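Come Cook With Us: Sesgate Supper Kitchen Is Looking for Home Cooks

Do you have a dish that people ask you to bring to every potluck? Maybe it's your grandmother's bean soup, or a rice pudding you've been fiddling with for years and finally got right last winter. We'd love to hear from you! The Sesgate Supper Kitchen is putting together its next season of neighborhood dinners, and we're looking for home cooks who would like to plan and lead one.

You don't need any restaurant experience. Most of our cooks have never made dinner for more than a dozen people before they come to us, and a few of them were pretty nervous walking in (Wilson Quintero, who made the lamb stew in August, will tell you he hardly slept the night before). You'll have two kitchen helpers with you the whole evening, and Sheena Shearer, who runs our kitchen, will sit down with you ahead of time to stretch your recipe to feed the room and work out the shopping list.

What we ask of you

One planning visit of an hour or so, on a weekday evening that suits you. One practice cook, where we make a small batch together and eat it. Then the dinner itself, from 3 in the afternoon until the dishes are done, usually by nine. You should be 18 or older and comfortable on your feet for a few hours. If stairs are hard for you, please say so and we'll set you up at the lower counter by the side door.

What you get

We pay $494 for the season's dinner, and we buy all the groceries — please don't bring your own butter, we have plenty. You can also invite four guests to eat for free. Your recipe goes into our yearly booklet with your name on it, if you'd like that.

We would especially like to hear from people who cook without meat, and from anyone who bakes bread. Families and pairs of friends are welcome to apply together and share the pay.

How to apply

Write us a short letter, or leave a message with Teodoro Iglesias at extension 802. Tell us who you are, what you'd cook, and who taught you to make it. Spelling doesn't matter one bit. Please get it to us by 08/09/2024, and we'll answer everyone, even if it takes us a little while.
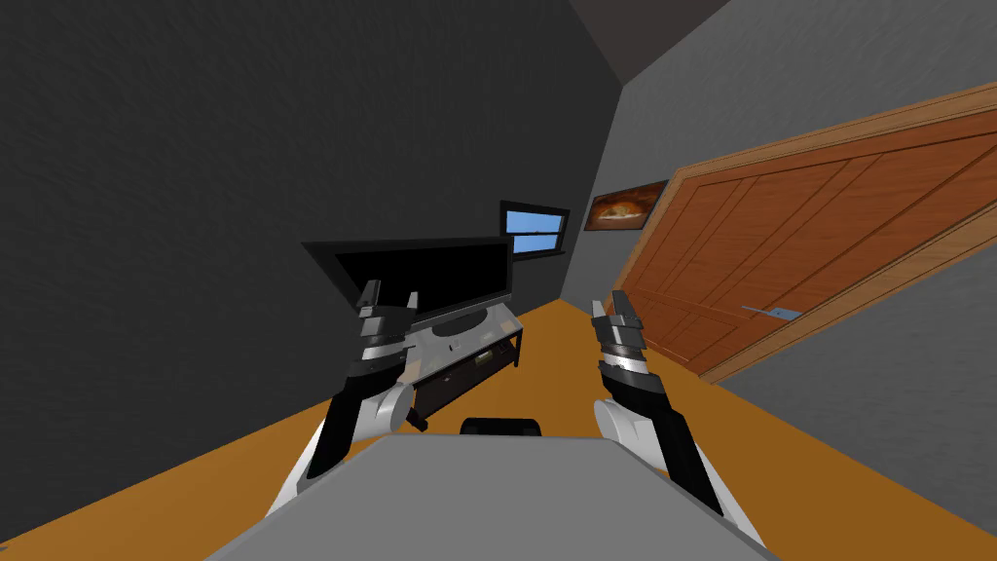

2 min read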